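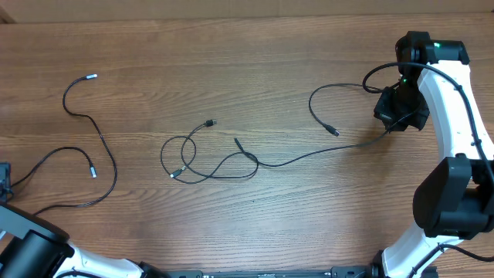 O que leva um viajante a dizer que uma cidade o desiludiu?

Quase sempre, a distância entre o que leu antes de partir e o que encontrou à chegada. A cidade pesa menos nesse juízo do que gostaríamos de admitir.

Capítulo 4
A promessa do bairro autêntico

Poucas palavras trabalham tanto na literatura de viagens como «autêntico». Aparece nos folhetos, nas ementas traduzidas, nas crónicas de fim de semana e até nas placas que as câmaras municipais mandam pregar à entrada dos centros históricos. Raramente alguém explica o que quer dizer. Neste capítulo vamos tratá-la com a desconfiança que merece e perguntar a quem serve, quem a paga e o que acontece às ruas que a recebem.

Tomemos o caso de Retamal, cidade portuária de média dimensão que durante décadas viveu sem visitantes e sem sentir a falta deles. O primeiro guia a dedicar-lhe um capítulo inteiro, assinado por Horacio Núñez, descrevia a encosta por cima do cais como «um lugar onde o tempo se esqueceu de passar». A frase é bonita e é falsa. O tempo tinha passado por ali como por toda a parte: a fábrica de conservas fechara, metade das casas mudara de dono e a taberna que Núñez elogia pelo vinho da casa servia, segundo os próprios proprietários, vinho comprado em Lavden.

Quando Zulema Carrasco estudou o bairro, contou 164 alojamentos para turistas numa área com 1.457 moradores registados. O número impressiona, mas convém não lhe pedir demasiado. Carrasco reconhece que parte desses alojamentos abria apenas no verão e que o registo de moradores estava desatualizado. O que os dados permitem afirmar é mais modesto: a oferta cresceu depressa e concentrou-se em poucas ruas, as mesmas que o guia recomendava. Se foi o guia a causar o crescimento ou se apenas chegou na altura certa, fica por provar — e o leitor deve desconfiar de quem lhe garanta uma coisa ou a outra.

Há também o problema dos inquéritos. A associação hoteleira de Retamal divulgou um estudo com 1.564 respostas em que a maioria dos visitantes dizia ter tido «contacto com a cultura local». A pergunta seguinte, que o comunicado à imprensa omitiu, pedia que indicassem com quem tinham conversado. As respostas mais frequentes foram o rececionista do hotel e o motorista do transfer. Khadija Amrani, que obteve o questionário completo, chama a isto cultura de balcão. O termo é talvez injusto para os rececionistas, que também moram na cidade, mas mostra bem a fragilidade da pergunta.

Não se conclua daqui que o viajante desiludido tem sempre razão. Abelardo Pereyra passou 60 horas em Retamal, em março, com chuva, e escreveu que a cidade era «um cenário sem peça». Jantou duas vezes na praça principal e não subiu à encosta. A sua crónica é tão pouco fiável como o elogio de Núñez, embora o tom azedo lhe dê um ar de independência. O mau humor não é um método.

Nas secções que se seguem compararemos os dois textos parágrafo a parágrafo, antes de passarmos ao mercado de Lavden e à sua discutível fama gastronómica.

Termos a reter: autenticidade encenada, expectativa prévia, concentração da oferta, cultura de balcão.

4.1 Dois retratos de Retamal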